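Home | Kitchen | FAQ | Contact
Posted in June by Urho Heinonen

Clearing a kitchen counter: common questions

These are the questions that come in most often from tenants in the Mollcombe building. The sorting rules are the ones we use here, so check your own before copying them.

What goes first?
Food. Orange and mandarin peel goes in the compost caddy, and any fruit that's been opened gets eaten or put in the fridge. Peel left on a white counter overnight can leave a mark.

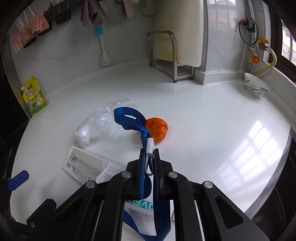
Do lanyards and keys belong in the kitchen?
No, but they end up there. Put a hook by the front door. If a ribbon lanyard has juice on it, wash it by hand in cool water and hang it up to dry.

I opened a new toothbrush. What do I do with the box?
Take out the plastic tray, flatten the cardboard and put it with the paper. If somebody wrote a note on the flap and you want to keep it, cut that part off first. The tray goes in the plastics bin.

What about thin plastic bags?
Clean ones can be reused. Shake them out and fold them. A bag with used tissues in it goes in the regular trash, tied shut.

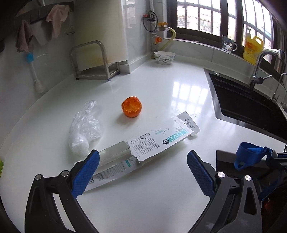
How much can stay out on the counter?
The dish rack, and not much else. Cooking oil keeps better in a cupboard than on a sunny windowsill. Bowls go away once they're dry.

Can I put things under the gas pipes?
Keep that corner clear. You should be able to reach the valve without moving anything — this matters more than the rest of the page. Never hang cloths on the hose.

There are rust stains on my wall. Will they come off?
Sometimes. Try a paste of baking soda and water, leave it up to 7 minutes and wipe. If they come back, report it.

Where should bottle brushes go?
Hang them so the head can drip and dry. Replace the brush when the bristles flatten.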